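Dragon fruit: your questions

Page updated 17 December 2025

We sell dragon fruit at our Vamcombe and Bidivbridge shops. These are the things customers ask most.

When do you have it in?
Most of the year. Supplies are thin in February, so ring first.

How do I choose one?
Look for bright pink skin with an even colour. The scales should still have some green in them. Brown, brittle tips mean the fruit has been sitting for a while.
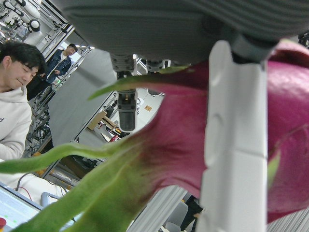
Can I eat the skin?
Leave it. It peels away easily with your fingers once the fruit is cut in half.

How should I keep it?
A ripe fruit lasts 4 days in a cool room or 11 in the fridge. Keep cut halves covered and eat them within 3 days. Don't stack them in a deep bowl, as the scales snap. 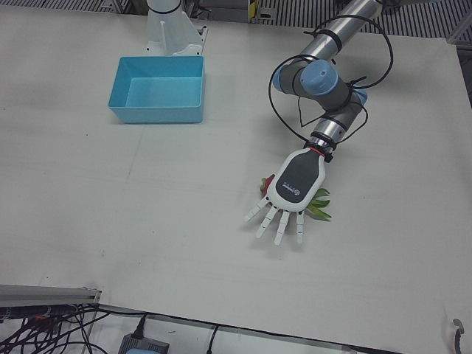 Pink skin and pointed green scales, beside a blue tray.

What does it taste like?
Mild, a bit like a melon or a pear. Serve it cold with lime.

Can I order a box?
Yes, from either shop. Ask for Hermine Eberhard at Bidivbridge if you want more than one. We need the order by noon the day before.

Do you sell the pulp?
Frozen only, in 500 g bags, from the Vamcombe shop.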